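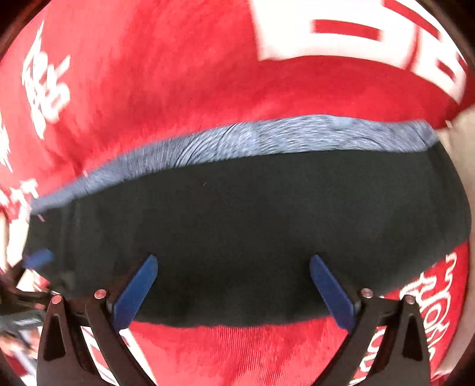 Two-finger gripper with blue pads on a dark cloth, red printed fabric underneath. Photo: Lavanya Thevar / Surdu textile handling archive.

Underlayer pickup

Underlayer pickup (also underlayer capture or, in older service manuals, "ground grab") is a fault in robotic textile handling in which a gripper closes on the intended item and also on a fold of the material lying beneath it. The two layers are then lifted, dragged or folded together. The fault is distinct from double pick, in which two items of the same stack are taken at once, and from pad slip, in which the intended item is lost during the lift.

Causes

The fault occurs with parallel-jaw and angled-finger grippers that approach a soft item from the side or from above and close near the supporting surface. As the fingertips move toward each other they push loose material ahead of them. If the supporting material is itself soft, a ridge forms between the tips and can enter the grasp before the upper item is fully held.

Factors that raise the rate include:

Finger height. Tips set too low press into the support and gather it. Tips set too high miss the lower edge of the item, and operators often correct this by lowering them too far.

Pad friction. High-friction pads hold thin layers well but hold unwanted layers equally well.

Support material. Pile rugs, sweatshirt fabric and blankets gather easily. Hard tabletops cannot be gathered, although a loose cover on the table can.

Edge thickness. Waistbands, cuffs and hems are stiffer than the panel next to them. A grasp that straddles the boundary closes unevenly and leaves a gap on the thin side into which the support can rise.

Finger flex. Open-frame fingers bend under load. The tips may end lower than the commanded position, an error that grows with closing force.

Detection

Underlayer pickup is difficult to detect at the moment of closing. Finger opening is a weak signal, as a folded garment varies in thickness by more than the thickness of most underlayers. Weight is more reliable but is available only after the lift has started, and a large underlayer that stays partly on the floor adds a pulling load that changes with height.

Cameras mounted near the fingers see the contact area at close range, usually with strong lens curvature. Color contrast between item and support helps. The part of the grasp that matters is between the pads, however, and is hidden by the pads and by the item. Most systems therefore look for movement of the support outside the grasp. If printed lettering or a pattern on the support shifts during the first part of the lift, the grasp is rejected. The method fails on plain supports and when the camera's own movement blurs the pattern.

A common test is the short lift. The gripper rises a small distance, pauses, and compares the outline of the support with the outline recorded before closing. The pause adds to cycle time. In the Plernovano controller it was fixed at 900 milliseconds in early releases and later made adjustable.

The Grellasberg incident

The best documented case took place in July at a laundry sorting plant in Grellasberg, where Fluleo folding cells had been fitted with new fingers 5 mm longer than the previous type. The height offset in the controller was not changed. Over one night shift the cells dragged soft liner sheets off the infeed tables on almost 300 cycles. Most of the sheets were released without damage. At 3 a.m. a sheet was drawn into the drive of a transfer belt, the belt motor overheated, and the line was stopped by its thermal cutout.

No one was injured. The report by Sumathi Mudaliar identified the unchanged offset as the direct cause and listed two contributing faults. The cells had logged the dragged sheets as successful picks, so no alarm was raised. The emergency stop stopped the arm but left the gripper closed, and staff who tried to free the sheet by hand were working against the full closing force.

The third finding received the most attention in later practice – holding on power loss is normally considered the safe state for rigid loads, where a dropped part is the main hazard. Mudaliar recommended that soft-goods cells be given a separate manual release that can be reached without entering the belt area.

Correction

The usual correction is to measure tip height with the fingers closed under normal force, not open and unloaded. The measurement is repeated after any change of fingers or pads. Screws holding the pads to the finger frames are checked at the same time, as a loose pad can project beyond the tip. 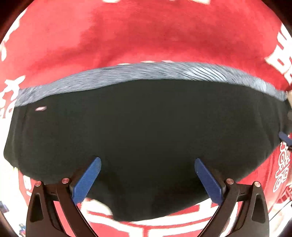
Can underlayer pickup be prevented by reducing the closing force?

Only in part. Lower force reduces finger flex and lets some thin underlayers slide out during the lift, but it also increases pad slip, particularly on smooth fabric. Tip height should be corrected first and the force adjusted afterward.

Other measures include fastening the support at its edges, replacing it with a stiff sheet, and approaching with one finger fixed under the item while the other closes from above. The last of these needs a free edge and is not suited to items lying flat in the middle of a large support.

Terminology

Thevar separates full capture, in which the underlayer is held by both pads, from edge capture, in which it is caught by one pad and the side of the item. Edge capture often clears without action during the lift. Fluleo service documents do not make this distinction and record both under the same fault code.

See also

Double pick
Pad slip
Tool offset
Manual release (robotics)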